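Ce site utilise des cookies pour mesurer son audience. Accepter | Refuser | En savoir plus

Le vêtement « durable » l'est-il vraiment ? Rapport de projet
Signe Rustad, Afiq Kwok, Yu-ting Kwok
Encadrement : Hanne Rissanen

1. Point de départ

Nous sommes partis d'une phrase relevée sur l'étiquette d'un tee-shirt de la marque Nordin : « conçu pour durer ». Durer combien de temps, et par rapport à quoi ? L'étiquette ne le dit pas, le site de vente non plus. Nous avons écrit au service client en novembre. La réponse parle d'engagement et de fibres choisies avec soin, sans un seul chiffre d'essai.

Le sujet proposé au départ était « les bénéfices de la garde-robe durable ». Nous avons demandé à changer le titre, qui donnait déjà la conclusion.

2. Questionnaire

Nous avons recueilli 83 réponses auprès d'étudiants du campus de Wellbridge. La plupart disent garder leurs hauts « longtemps » et les jeter surtout quand ils sont abîmés. Nous nous méfions de ce résultat. Les gens se souviennent mal de la date d'un achat, et personne n'aime écrire qu'il s'est lassé d'un tee-shirt en une saison. La question 6 (« Réparez-vous vos vêtements ? ») était en plus mal tournée : recoudre un bouton une fois dans sa vie suffisait pour répondre oui.

Gudrun Løken, qui tient l'atelier de retouche Dilham, nous a reçus un matin avant l'ouverture. Selon elle, on lui apporte des manteaux et des jeans, presque jamais de tee-shirts, parce que la réparation coûte plus cher que le remplacement. Son témoignage ne vaut que pour sa clientèle, mais il s'accorde mal avec nos réponses déclarées.

3. Ce que l'on peut observer soi-même

Nous avons essayé une grille d'examen à domicile, tirée du guide Rirkia. Le vêtement est étalé à plat et l'on regarde le col, les coutures latérales et l'ourlet du bas. On note ensuite chaque zone de 0 à 3.
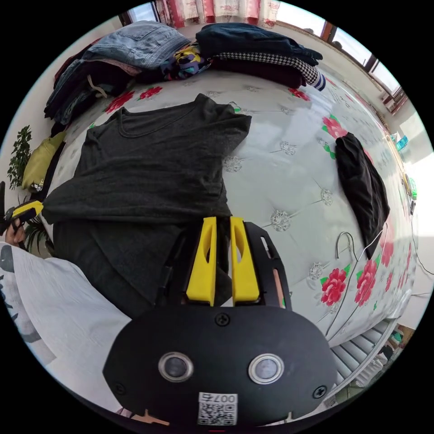 Fig. 1. Tee-shirt gris foncé à manches courtes, étalé sur un lit.

La grille a l'air sérieuse sur le papier. À l'usage, deux d'entre nous ont noté les mêmes vêtements séparément et les écarts étaient fréquents, surtout pour le col. Où commence un col « légèrement détendu » ? Le guide ne fournit aucune planche de comparaison. Un tissu sombre rend aussi les bouloches difficiles à juger sous une lampe de chambre.

4. Discussion

Rien dans nos données ne permet d'affirmer que les tee-shirts vendus comme durables tiennent mieux que les autres. Rien ne permet d'affirmer le contraire non plus. Il faudrait suivre les mêmes pièces sur plusieurs mois, avec un nombre de lavages connu, ce que la durée du projet ne permettait pas.

Hanne Rissanen nous a reproché une conclusion trop timide. Nous l'avons gardée telle quelle. Le questionnaire complet et la grille vierge sont en annexe 2.

Recevez notre lettre d'information. Votre adresse e-mail : S'inscrire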